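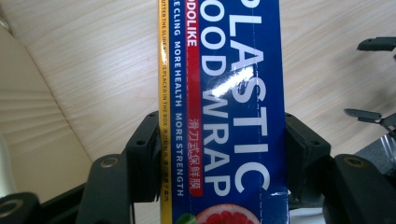
Keeping half a cut onion: where do you all stand?

defne_b
Jul 19, 2026
Right, settle something for me please. I cook for one most nights and I never, ever get through a whole onion. My mum (Müzeyyen, some of you met her at the allotment lunch) wraps the cut half up tight and puts it in the fridge door and it does her the week. My flatmate says that's disgusting and I should chop the lot and freeze it. I've tried both and I'm not happy with either! The wrapped one makes my butter taste of onion and the frozen one goes to mush in the pan. What does everyone else do? And while I'm at it, same question for half a lemon, half an avocado and the end of a block of feta.

wellyandrade
Freeze. Every time. I do a big bag of onions once a month, 20 at a go, food processor, flat in freezer bags so I can snap a bit off. Takes me under an hour including the crying. The trick with the mush is don't defrost it, straight from the freezer into a really hot pan and let the water cook off before you put anything else in. It won't ever be crisp but who wants a crisp onion in a bolognese.

pantry_moth
Your mum's right and your flatmate's wrong, sorry flatmate. Leave the root end on, leave the skin on, cling film pulled flat against the cut face and no air under it. I get 3 days easy, more if it's a red one. A week is pushing it for me but I'm a bit squeamish.

oldgreyladle
I gave up on cling film in April and I'm not going back. Saucer, onion face down on it, fridge. That's what my nan did and she'd have laughed at this whole thread. Yes it dries out a bit on the bottom. You slice the dry bit off. It's an onion.

defne_b
But the butter, ladle! What about the butter?

oldgreyladle
Butter lives in a dish with a lid. In my house it isn't even in the fridge.

kjaergaard_fan
I'm going to be that person and say get a proper tub. I've got the Kjærgaard ones with the clip lids, a set of 6, and the little round one might as well have been made for half an onion. No smell at all. They're not cheap and the lids are a pain to dry properly (water gets in the groove and stays there) but I've had mine years and only cracked one, and that was me dropping it on the step.

pantry_moth
I had those! Or ones very like them. The onion smell never came out of the lid. I'd open what I thought was a clean tub for strawberries and get a faceful. Mine went to the charity shop.

kjaergaard_fan
You have to leave them on the windowsill in the sun with the lid off. An afternoon usually does it. Bicarb if that fails.

pantry_moth
I live in a basement flat, there is no sun.

aslı_e
Can I speak up for buying smaller onions? I started getting shallots from the greengrocer on the corner and the problem has more or less gone away. One shallot, one dinner. They cost more by weight but I was throwing out so much manky onion that I think I come out even. Also nicer in a salad, and they peel in two seconds if you pour boiling water over them first.

wellyandrade
Boiling water on a shallot is at least five minutes of my life Aslı, I've timed it. Kettle, soak, wait, burn fingers.

aslı_e
You own a food processor that you have to take apart and wash, I don't want to hear about five minutes.

defne_b
Haha okay, shallots is a good shout, I hadn't even thought of it. What about the lemon though? Mine always ends up as a hard little brown thing at the back behind the mustard.

bulent_c
Squeeze it the same day. Ice cube tray, one cube is near enough a tablespoon, then tip them in a bag when they've set. Zest it before you squeeze or you'll be cross with yourself later. I'm 68 and I've done it this way since we got our first freezer, and there's always lemon for fish.
Avocado: eat the other half. I don't understand the question.

pantry_moth
Agree on the avocado. If you absolutely must, stone in, squeeze of lemon, cling film right down on the flesh. It'll still go a bit brown. Scrape the top off and carry on.

oldgreyladle
The stone does nothing. It only keeps the bit underneath it green because it's covering it.

pantry_moth
So it does something then.

bulent_c
Forgot the feta. Jar, salted water to cover, lid on. Don't wrap it, it goes slimy. If it's too salty by the end, rinse it and leave it in a bit of milk for an hour. My wife puts hers in oil with oregano, that's lovely too, but you need to use it up fairly quickly and the oil goes solid in the fridge so take it out before you want it.

defne_b
Thank you Bülent!! Doing the jar tonight. I'm going to try ladle's saucer for the onion this week with the butter moved to the counter, then shallots next week. Mum says hello by the way and that none of you pull it tight enough.

wellyandrade
Tell her hello back. Still freezing mine.

kjaergaard_fan
Does anyone know if celery freezes? Asking with most of a celery in front of me.

aslı_e
For soup yes, for anything else no. Chop it first.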